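Interior doors sticking every spring, plane them or leave them?

Posted in: Doors, Floors and Joinery
Asked by pennywort_lane

Hello all, first time posting although I've been lurking since we bought the house. We're in Skerkbridge, end terrace, with a long thin hallway and what feels like far too many doors coming off it. They're all solid wood as far as I can tell (heavy, anyway, my shoulder says so) and from the end of winter through to May three of them stick. The worst is the back bedroom, which catches along the top on the handle side and needs a proper shove. The bathroom one drags on the floor. The cupboard one just sort of groans.

By August they're all fine again and I forget about it, and then it comes round and I'm shoving doors at six in the morning trying not to wake the baby.

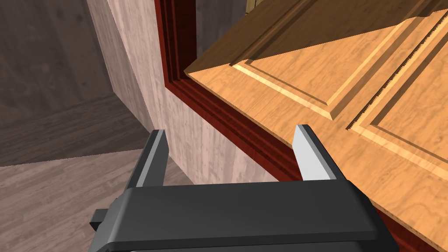
My dad's view is that you take the door off, plane a good bit off the edge and never think about it again. My husband says if we do that we'll have a whacking great gap in summer and the hall is draughty enough. I can see both sides, which is no help when you're the one holding the plane. I did have a go at rubbing a candle along the top of the bedroom door and it was better for a week or so.

Other things that may matter. We dry washing indoors, I know, I know. There's a small humidifier in the baby's room that came from my sister, it's a Dilesik and it runs most nights. The hinges on the bedroom door have been painted over at least twice and one of the screws just goes round and round when I try it. I had a chap from Garrido come and look and he quoted £495 to rehang all three, which made me sit down on the stairs for a minute. He was nice enough about it but he was only in the house for as long as it takes to drink half a tea.

So, plane, rehang, or wax and wait for summer? And if it's planing, how much do I take off? I've borrowed a block plane and I'm slightly scared of it.
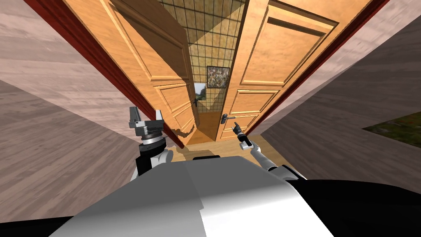
Rania Azar
Don't plane anything yet! Please! I did what your dad says in our last place and spent every winter after that with a rolled-up towel against the door.

That screw going round and round is your answer for the bedroom, or most of it. If the top hinge has come loose the whole door tips forward, and the top corner on the handle side is exactly where it'll catch. It sounds like damp because it gets worse in the damp months, but it's both things together, the door swells a little and it's already leaning, so that's the bit that meets the frame first.

What I'd do is this. Get somebody to hold the door steady (or push a couple of magazines under it to take the weight) and take the loose screw out. Poke some matchsticks or a cocktail stick or two into the hole with wood glue, snap them off level, leave it overnight and put the screw back in. If it still won't bite, get a longer screw of the same thickness. I went up to 50 mm ones on ours and they went right through the lining into the stud behind and the door lifted enough that I could see the difference in the gap. Cost me pennies. You'll want to score round the hinge with a knife first so you don't pull a great flake of paint off with it, and dig the paint out of the screw slots with something you don't mind ruining.

The bathroom one I'd look at separately. If it drags on the floor all the way round its swing then it's probably sagging too, but if it only drags at one spot then it's the floor that's up, and no amount of fiddling with hinges will sort that. Slide a bit of card underneath with the door at different angles and you'll soon find out. Have you had new flooring put down in there? We had vinyl laid and suddenly the door didn't fit, and it took me ages to connect the two, I felt a right lemon.

Then get one of those cheap humidity meters. I've got a Vimura one on the landing and I never thought I'd be the sort of person who looks at it, but I look at it every time I go past. Put yours in the hall for a bit, then in the baby's room. If it's sitting high all day I'd be turning that humidifier down before I went near a door with a blade.

As for how much to take off if you do end up planing, it's less than you think. Pencil line, a few strokes, hang it, try it. Work from the outside corner in towards the middle along the top or you'll split the end off. And then seal the bare edge!! Everyone paints the faces and leaves the top raw, and that's where the damp gets in.

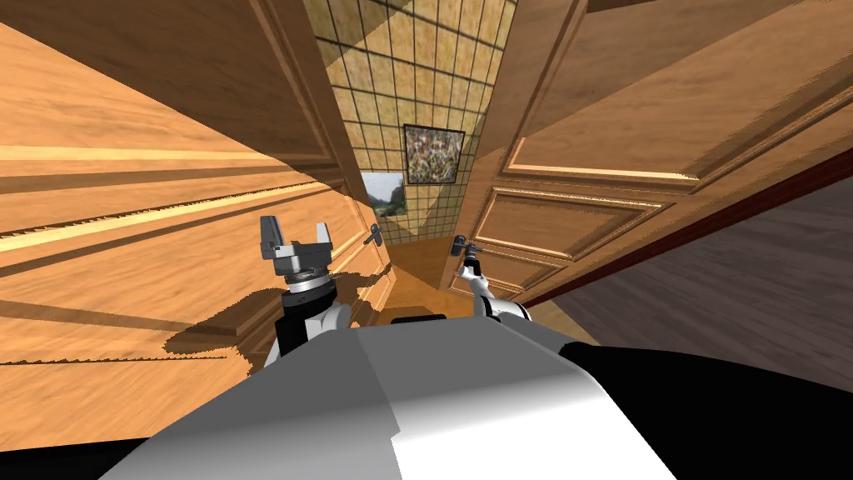

More replies

oldtoffee
Just plane it. Mine have been up 36 years and I've done them all at one time or another, never had a problem. Candle is fine too. £495 is daft money.

pennywort_lane
Thank you both, especially Rania, that's so helpful. I've done the matchstick thing on the bedroom door (used kebab skewers, we had no matches) and the screw has gone in tight. It still touches at the top but it doesn't need the shoulder any more, so I'm leaving it until the weather dries up a bit before I decide anything else.

The bathroom only drags in one spot, near the end of the swing. There's newish lino in there from the people before us, so I'm guessing that's the floor, as you said. Would you take the bottom of the door down for that or lift it with washers on the hinges? I've seen people do both.

Dad has been informed and is unconvinced.

Rania Azar
Washers only work if yours are the lift-off kind, where the door just drops onto a pin. If they're ordinary butt hinges it's off with the door and take a sliver from the bottom, I'm afraid. Mark it with the card first, at the spot where it rubs, and seal that edge as well before it goes back up.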